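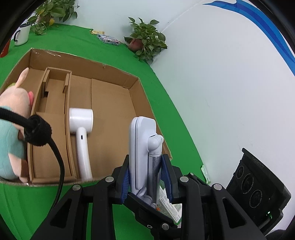
The Green Table, Cleared (Mostly)

The green table was supposed to be a place to put your coffee down. Over the winter it became a place to put everything else down, and by February the coffee was standing on the windowsill. So we found a cardboard box with a divider in it and set about giving the small stuff an address.

Click any picture for the larger version. The larger version has more table in it.

The box

Plain brown cardboard, open at the top, with a partition insert that makes a row of narrow slots down one side. The rest is one big open compartment, and we all know what happens in one of those. Lleucu wanted to buy the Barell organizer, the one with the felt lining. I pointed out that this box was free and already here, and then spent a whole evening wondering what the felt would have been like.

The slots

The lint remover went in first and stands up in its slot with its round white head in the air, looking very pleased with itself. It's the only object in the house that has ever fitted a space the first time. I'd like to say it gets used a lot. I own two black coats that say otherwise.

The fan

A little handheld one, pale lavender-white, flat head, small knob on the side. Everybody wants it in September when the upstairs room turns into a bread oven, and for the rest of the year it wanders from surface to surface hoping to be noticed. Upright in a slot would be ideal. Wael thinks it should lie flat in the open part with its handle toward you, "for emergencies." I have asked him to describe a fan emergency and am still waiting.

The pig

Pink, plush, dressed in light teal, with a bit of green on top of its head. The pig is not going in the box. This was settled before we started and there's no appeals process. It gets the left side of the table, where it can keep an eye on things.

The mug

White enamel, black rim, black handle. Also exempt, on the grounds that the whole project was meant to make room for it. It has moved about a foot closer to the middle of the table over the past month, and I count that as progress.

The plants

Two pothos, both potted, one of them trailing its leaves over the back as though it's trying to leave. I was told they're impossible to kill, and I've been careful not to take that as a challenge. They stay where they are. Moving them means finding out what's behind them.

The packets

One has cartoons printed on it, the other is yellow-green, and both are small. Every table has a couple of these. You can't throw them out, you don't want to open them, and when you have company you turn them around so the nicer side shows. They'll probably go in the big compartment, underneath something.

The folding thing

Lavender-gray plastic, a flat base with rounded corners, a column up the middle and a set of jointed bits that make it look a lot like a phone stand. I've been calling it the phone stand for so long that it would be awkward to learn otherwise. It's too wide for the slots. I know because I have tried it in every direction, including two that I think the manufacturer would have advised against.
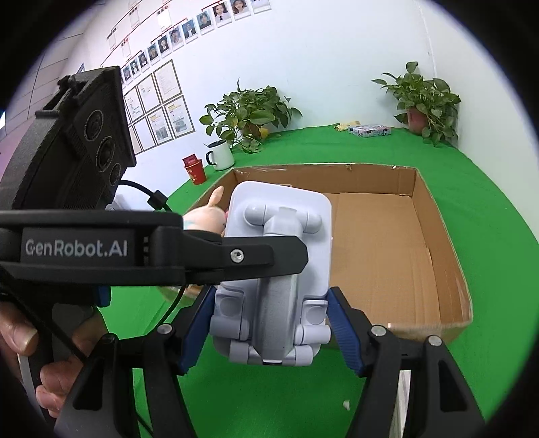

Folded down it will take up a corner of the open part, and Jamie suggested putting it in first and building everything else around it, the way you pack a trunk around the one suitcase that won't bend. Sensible. I had already put in three other things by then and had to take them out again while he watched.

The lid

There isn't one. A lid would let me forget what's in there, and in six months I'd be buying a second lint remover. Lleucu says I'm going to do that anyway.

Still to come

The cable drawer. I opened it on Sunday, looked in, and closed it. Rachid has offered to help and has been warned. If we get through it there will be another page of pictures, and if we don't, you can assume the drawer won.

Back to all galleries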